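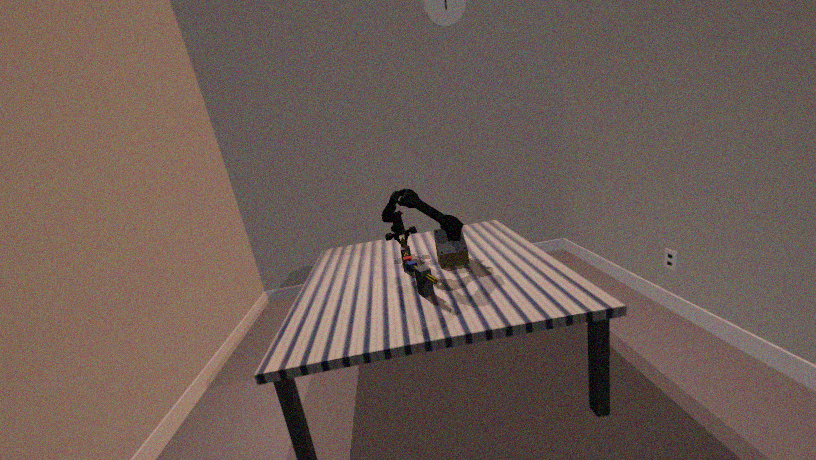 Maite Soler

Flernell asked:
> Do the randomized textures help at all, or could we
> train on a plain tabletop and save the render time?

They help. I trained two policies on 3,000 simulated demos each, same arm, same task. One set had a plain gray top in every episode. The other drew a new tabletop pattern, wall color and light position per episode, like the striped one in the render.

Then I ran both on 399 held-out scenes with patterns neither had seen. The plain policy failed 132 of them. The randomized one failed 2, both with the target close to the base.

Most of the plain policy's failures were at the approach. It closed the gripper on a shadow edge or a dark stripe. I have not checked whether light position alone would give the same gain. That run is queued for October.

Render time was the same for both sets on my machine, so I would not drop the textures. Configs are in the Mestard repo under Aitken.

Maite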